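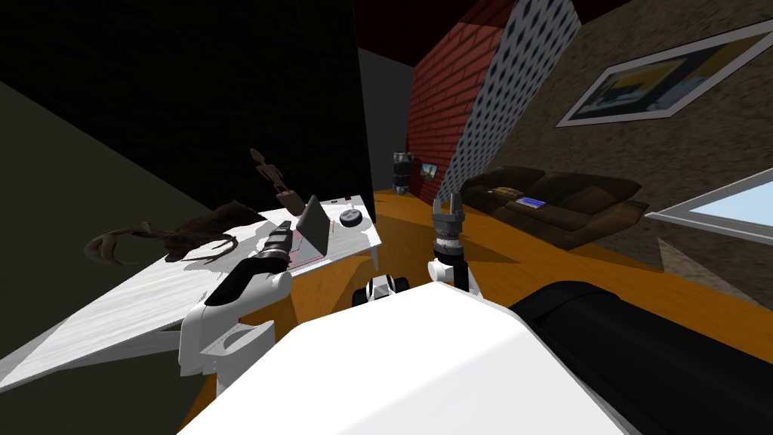 The Nulley Fund gave the Purnholm Recreational Basketball League $3000 to train new referees and replace the scoring equipment, and this report covers the first half of the season. Training took up $2000 of it, as planned. The rest was meant for a shot clock, a possession arrow and a scorer's table. The application asked for a table like the white one in the picture, pale with a faint wood grain, and the supplier sent a price for that finish that suggested it came with its own parking space. We bought the gray one. It holds up a laptop and two elbows just as well, and the wood grain wasn't going to help anyone add up team fouls.

Referee training

The course ran over four evenings at the Sornside gym. We had planned on 12 trainees and got nine, then eight, after one of them learned that the person refereeing is not allowed to argue with the calls. All eight passed the written test. Seven passed the floor test on the first try and the last one did it on the second, having located the whistle.

The new officials have been working the under-12 and under-14 games, always paired with an experienced one. Games with a full crew went up sharply compared with last season, when we sometimes used a parent who happened to own a striped shirt. Travel calls are up too. Coaches have noted this in writing.

The grant agreement asks us to report on retention. So far all eight are still on the schedule. We'd like to claim credit for a supportive culture, but the game fee probably deserves a mention.

Equipment

The shot clock arrived in working order with a manual in a language none of us reads. It counts down correctly. It also buzzes for a full four seconds when it reaches zero, which on the small court at Sornside is a long time. We've asked the manufacturer if this can be shortened and been told that it can, by buying the other model.

The possession arrow is fine. It points left and it points right.

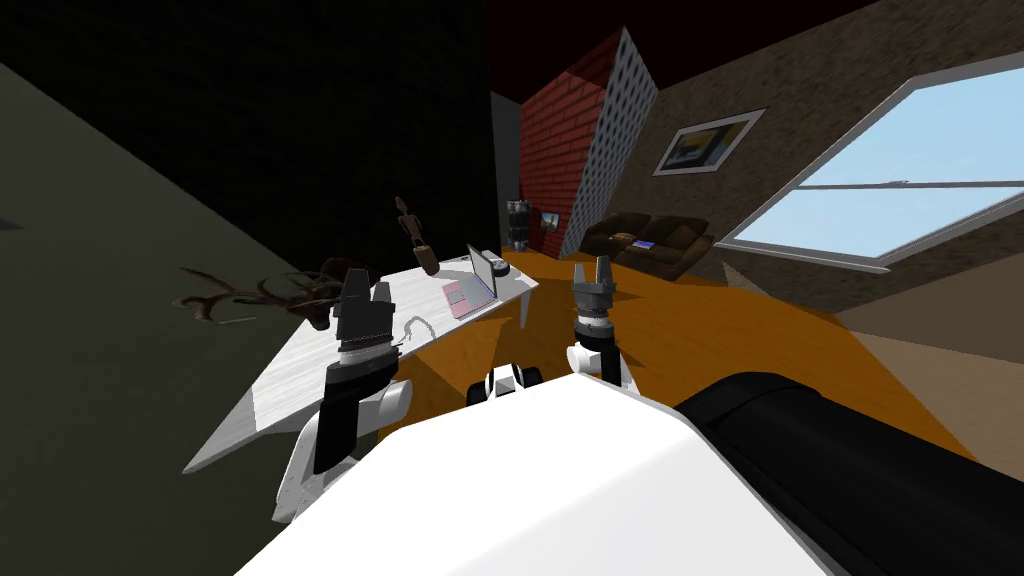 Will the remaining money be spent by the end of the season?

Everything will be spent by June except a small amount held back for replacement batteries, and we'd like your permission to carry that over.

Participation

The league has 574 registered players this season, and 315 of them are under 14. That's our best number for the younger groups and it's the reason the referees were needed in the first place. The adult division is flat. Several adults have retired again, in a few cases for the third time, so we don't treat the figure as final.

The Mykhailiuk Trophy, our preseason tournament, doubled as a trial run for the new officials. Two of the games finished late and one finished early – the scoreboard lost a period and both benches were too tired to object. The final went to overtime and was called by a crew made up half of trainees. There were no protests filed, a first for that trophy.

Problems

Gym time is still the main one. Sornside closes its side court on short notice, and we've had to move games to mornings that suit neither the teams nor the teenagers asked to officiate them. We've requested a fixed schedule for the spring and have received a friendly reply with no dates in it.

We also owe you the training attendance sheets. They exist. They were left in the equipment closet and will be sent with the next report, flattened.

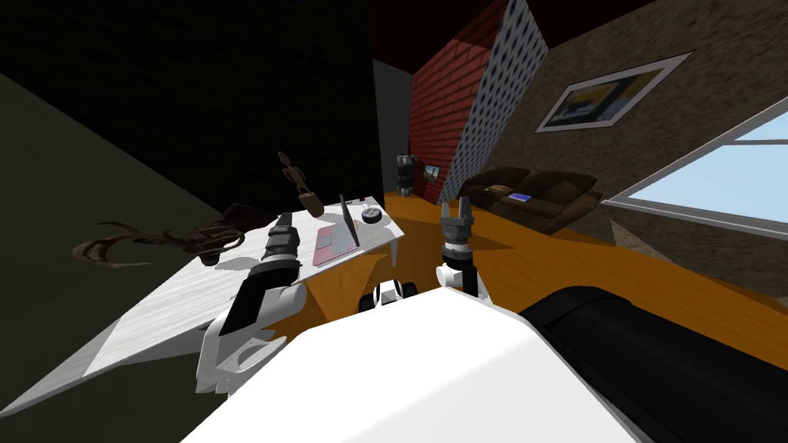
Gripper with two fingers raised over an orange floor.

Next steps

A refresher evening for the new referees is planned before the playoffs, covering block and charge calls, the subject of most of the coaches' letters. After that we'll put together the final accounts. If the fund would like to send someone to a game, the under-12s on the main court are the best value, and the bleachers there have backs.

Last updated: Tuesday, January 25, 2022

Related items
Playoff format and tiebreakers
How to become a league referee
Sornside gym: parking and entrances
Mykhailiuk Trophy results
Shot clock instructions (partial)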